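暮らしの小さな手帖
眼鏡を家で長持ちさせる、毎日のこまごま

更新 8/8/22

子どものころから眼鏡なしでは台所の時計も読めない私ですが、手入れをまともにするようになったのは、ずいぶん大人になってからのことです。それまでは曇ったら息をはあっと吹きかけて、そのへんの布でごしごし、おしまい。レンズというのは細かい傷がつくもの、眼鏡というのはだんだん見えにくくなるもの、と思いこんでいたんですね。

考えが変わったのは、いつも通っている眼鏡店Noletti(ノレッティ)で、レンズを明かりにかざして見せてもらったときです。細い筋が真ん中から外へ、放射状にびっしり。店のダンコさん(タチアナ・ダンコさんとおっしゃる、声のやわらかい方です)に「いつもどうやって拭いていらっしゃいますか」と聞かれて、耳まで赤くなってしまいました。そこから教わったこと、自分で失敗して覚えたことを、思いつくままに書いておきます。順番にあまり意味はありませんので、気になるところだけ拾い読みしてくださいね。

朝の水洗い

いちばん変わったのはこれです。拭く前に洗う、それだけのことなのですが、慣れるまではどうしても手が先に布へ伸びてしまいます。

蛇口をひねって、細めの水を両方のレンズの表と裏に当てます。レンズには目に見えない砂ぼこりがのっていますので、まずそれを流してしまうわけです。勢いよく出すとエプロンがびしょびしょになりますから、ちょろちょろで十分。それから食器用の中性洗剤を指先にほんの少し、米粒くらい取って、親指と人さし指でレンズをはさみ、そっとなでます。力はいりません。お豆腐の表面をなでるくらいのつもりで、と私は娘に教えました(娘はお豆腐を崩すほうの人なので、あまり伝わりませんでしたが)。

レンズが済んだら、鼻当てのまわり、耳にかかるところも同じ指でなでておきます。汗や日焼け止め、ファンデーションがいちばんたまるのは、レンズよりもむしろこのあたりです。春先、3月のころは花粉もつきますから、私は外から帰ったときにも洗うようにしています。目のかゆみがそれで治まるかどうかは人によるのでしょうけれど、さっぱりするのは確かです。

すすぎは丁寧に。洗剤が残ると、乾いたときに白っぽい膜のようになって、また洗い直しになります。鼻当ての裏側は泡が隠れやすいので、眼鏡を少し傾けて水を通してあげてください。

お湯は使わない

冬になると、つい給湯器のスイッチに手が伸びますよね。でもここは我慢です。レンズの表面には反射を抑えたり傷を防いだりするための薄い膜がついていて、これが熱を苦手としています。土台のレンズが熱でふくらむのに膜のほうがついていけず、細かいひびが入ってしまうのだそうです。

私はこれを、お風呂で一本だめにして覚えました。湯船で文庫本を読むのが楽しみで、毎晩かけたまま入っていたのです。ある日、夜道の街灯がやけににじむなあと思って見てもらったら、レンズ全体がすりガラスのなりかけのようになっていました。傷とちがって、磨いてどうにかなるものではないそうで、そのままレンズ交換です。

それでも湯船の読書はやめられませんので、今は度が少し古くなった眼鏡をお風呂用に下ろしています。惜しくない一本があると、気持ちがとても楽ですよ。サウナやドライヤーの風、夏の車のダッシュボードも同じことです。料理中も、オーブンを開けるときには顔を近づけすぎないように。天ぷらの油はねは、冷めてから中性洗剤で洗えばたいてい落ちます。

水気の取りかた

洗ったあとは、軽く振って大きなしずくを落とし、やわらかいティッシュを当てて水を吸わせます。こするのではなく押さえる、です。ここで乾いたティッシュをきゅっきゅと動かしてしまうと、せっかくの水洗いがもったいないことになります。再生紙の硬めのものより、鼻に使うやわらかいもののほうが私は好きです。

水気が取れたら、最後に眼鏡拭きでひとなで。指の跡がつかないように、レンズを囲む枠の、いま拭いている側を持ってください。反対側のつるを握って拭くと、ちょうつがいのところがねじれて、だんだん左右の開き具合が変わってきます。長年そうしていた私の古い眼鏡は、机に置くとかたかた揺れたものでした。

服の裾で拭かない

いちばん耳の痛い話です。外出先でレンズが曇ると、着ているもののお腹のあたりをひっぱって、くるくるっと拭いてしまう。やわらかい綿だから大丈夫だろうと思うのですが、一日着た服にはほこりも汗もついていますし、繊維の間に入った細かい砂までは見えません。

外では、鞄に入れた眼鏡拭きを使うのがいちばんです。それも忘れてしまったなら、お手洗いの水で流して、ハンカチで押さえる。急いでいるときほど、この流すひと手間が効いてきます。石けん水が備えつけてあっても、手を洗うためのものは成分がまちまちですから、外では水だけにしています。

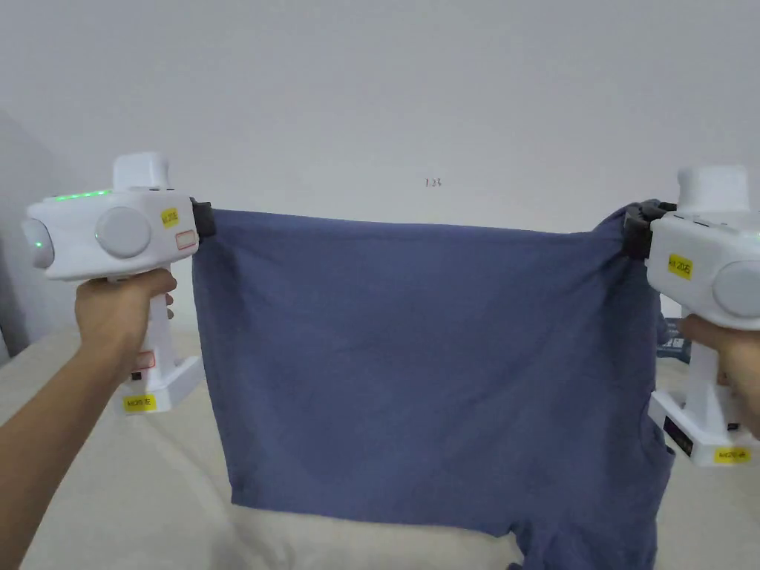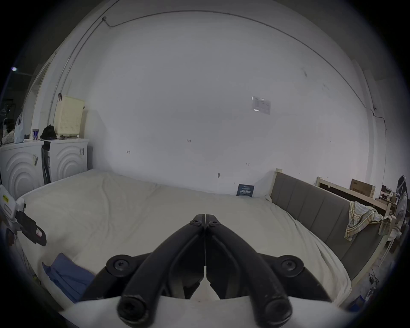
それから、アルコールの入ったウェットティッシュ。食卓を拭くついでにレンズも、とやりたくなりますが、枠の塗装やプラスチックの部分が白くなることがあります。レンズ用と書かれたものは別として、手指用や台所用は使わないことにしています。塩素系の漂白剤、クレンザー、メラミンスポンジも同じで、洗面台をお掃除するときは、眼鏡をよそへ避けてから始めてください。しぶきは思ったより遠くまで飛びますよ。

眼鏡拭きも洗います

眼鏡そのものはきれいにしているのに、拭く布を買ったときのまま何か月も使っている方、いらっしゃいませんか。私はまさにそれで、拭けば拭くほど油がのびて、虹色にぎらぎらするのをずっとレンズのせいにしていました。

眼鏡拭きは、ぬるま湯に中性洗剤を溶かして押し洗いします。洗濯機なら、細かい目のネットに入れて。柔軟剤は入れないでくださいね。繊維のすき間がふさがってしまって、油を吸わなくなります。糸くずの出るタオルと一緒に洗うと、今度はその糸くずを抱えこんでしまいますので、私はブラウスやハンカチの日に混ぜています。

干すときは、ぱんとひと振りしてから、日陰の風の通るところへ。薄い布ですからあっという間に乾きます。アイロンはいりません。乾いたらすぐに、ほこりのつかない引き出しへしまいます。

わが家では布を2枚持って、使う日と洗う日を入れ替えるようにしました。片方が洗濯かごに入っていても、もう片方が必ず引き出しにある。これだけで「今日は布がないから袖でいいか」がなくなりました。布の端に色糸で小さな印をつけておくと、どちらの番かがすぐわかります。

置きかたと、置き場所

レンズを下にして置かない、というのはよく言われることですが、眠いときの人間というのは本当に何でもやります。私の場合、枕元の棚に浅い木の小皿をひとつ置いて、内側に手芸用のフェルトを敷きました。つるをたたんで、レンズを上にして、そこへのせて寝る。置く場所が決まっていると、朝、手探りで見つけられるのもありがたいのです。目が悪い人間が眼鏡をなくすと、眼鏡を探すための眼鏡が要りますからね。

床に置くのはやめましょう。布団の脇がいちばん危ないです。夫はこれで自分の眼鏡を踏み、次の年には私の眼鏡を踏みました。

つるをたたむ順番は、左からたたむように作られているものが多いようです。反対にたたむと少し浮いて、ケースの中でレンズに当たることがあります。お手元のものを両方の順番でたたんでみて、おさまりのいいほうを癖にしてください。ケースは、家の中ならやわらかい袋でもかまいませんが、鞄に入れるならしっかり硬いものを。ケースの底にたまった砂粒や糸くずも、ときどき逆さにしてとんとんと落とします。布張りのものなら、粘着テープで軽くぺたぺたやるとよく取れます。

頭の上にカチューシャのようにのせるのは、広がるもとです。鏡で見るとちょっと格好がいいので、ついやってしまうのですけれど。

鼻当ての青いもの

金属の枠の方は、鼻当ての根元に青緑色のものがついていることがありませんか。汗などで金属にできるさびの仲間だそうです。見つけたら、毛のやわらかい歯ブラシに水と中性洗剤をつけて、鼻当てのつけ根だけをやさしくこすります。このときブラシの毛がレンズに触れないよう、反対の手の指でレンズの内側を覆っておくと安心です。

歯みがき粉はだめですよ。研磨剤が入っています。重曹も、お鍋にはあんなに頼もしいのに、眼鏡には向きません。

シリコンの鼻当てが黄ばんで硬くなってきたら、洗うより替えどきです。私の行く店ではその場で取り替えてもらえます。自分で替えるための部品も売ってはいますが、あの小さなねじを畳の目に落としたときの心細さといったらありません。

ねじのゆるみ

つるがぱたぱたと軽く開くようになったら、ちょうつがいのねじがゆるんできた合図です。精密ドライバーで締められますが、締めるのは、つるの動きがちょうどよくなったところまで。ぎゅっとやりすぎるとねじの頭がつぶれて、お店の人を困らせます。

作業は、白いタオルを広げた上で。小さなねじが落ちても転がりませんし、見つけやすいのです。ねじをなくしてしまって、どうしても明日まで持たせたいときは、細い針金を穴に通してひとひねりし、先を外側に向けてから絆創膏でくるんでおくと、一晩くらいはしのげます。瞬間接着剤だけは使わないでください。白い煙のようなものがレンズにつきますし、修理のときに部品が外せなくなります。

枠そのもののゆがみは、自分で曲げて直そうとしないことです。プラスチックの枠をドライヤーで温めて、という話も聞きますが、先ほどの熱の話を思い出してくださいね。眼鏡店にお願いすれば、ほんのひと呼吸ほどの間に直してくださいます。買ったお店でなくても見てくれるところは多いですから、まず電話で聞いてみるといいと思います。

曇り止めのこと

マスクをするようになって、湯気でもないのに曇る、というご相談をずいぶんいただきました。マスクの上の縁を鼻の形にきちんと折って、眼鏡をその上にのせるようにかけると、だいぶちがいます。上の縁にティッシュを細く折ってはさむのも昔からのやり方で、息の水分を吸ってくれます。

曇り止めの液は、洗って乾かしたあとのレンズに薄くのばします。汚れたままの上に塗っても、むらになるばかりです。反射を抑える膜のあるレンズには使えないものもありますので、瓶の裏の字をよく読んでください。その字が小さくて、眼鏡を外すと読めない、というのがまた困ったところなのですけれど。

老眼鏡と、家族の眼鏡

老眼鏡は家のあちこちに置いておくと便利です。台所、電話のそば、裁縫箱の中。私は裁縫箱用に2000円の既製品を買いましたが、針に糸を通すだけならこれでじゅうぶん間に合っています。ただ、いつも同じ眼鏡で目が疲れるとか、急に見え方が変わったとかいうときは、眼鏡を替える前に眼科で診てもらってくださいね。手入れでどうにかなる話と、そうでない話があります。

お子さんの眼鏡は、洗う役を本人に任せてしまうのがいいように思います。うちの姪は小さな踏み台にのって、歯みがきのあとに自分で洗っています。少々泡が残っていても、毎日さわっていれば扱いが丁寧になるものです。つるの内側に名前の小さなシールを貼るときは、肌に当たらない場所を選んであげてください。

古い眼鏡は、すぐに捨てずに一本だけとっておくと、割れたり踏まれたりした日の代わりになります。前の一本は13年使ったもので、枠のつやはすっかりなくなりましたが、いまは防災袋の中で控えの役をしています。袋には眼鏡拭きも一緒に。度が合うかどうかは、袋の水や乾パンを入れ替えるときに、ついでにかけて確かめています。

読者の方からのお便り

前に眼鏡のことを少し書いたとき、ガーダ・マスリさんという方からお便りをいただきました。花粉の季節には、玄関に小さな洗面器と眼鏡拭きを出しておいて、上着を脱ぐ前に眼鏡を洗ってしまうのだそうです。うちの玄関には水道がないのでそのまま真似はできませんでしたが、靴箱の上に眼鏡の置き場を作って、外用の一本はそこから奥へ持ちこまないようにしてみました。

もうひとつ、超音波の洗浄機を家で使ってもいいでしょうか、というご質問もありました。私は持っていないのでダンコさんに聞いてきましたところ、レンズに傷やひびがあるとそこから膜がはがれることがあるし、飾りのついた枠や鼈甲、木の枠には向かないとのこと。お使いになるなら説明書どおりの短い時間で、そのあとは普段と同じようにすすいで、押さえ拭きをしてください。お店で洗ってもらうなら、そのときにねじも一緒に見てもらえますから、私はお買い物のついでに寄るほうにしています。

次回は、サングラスの夏の終わりのしまいかたを書くつもりでいます。海で使ったものは、それまで待たずに今日のうちに真水で流しておいてくださいね。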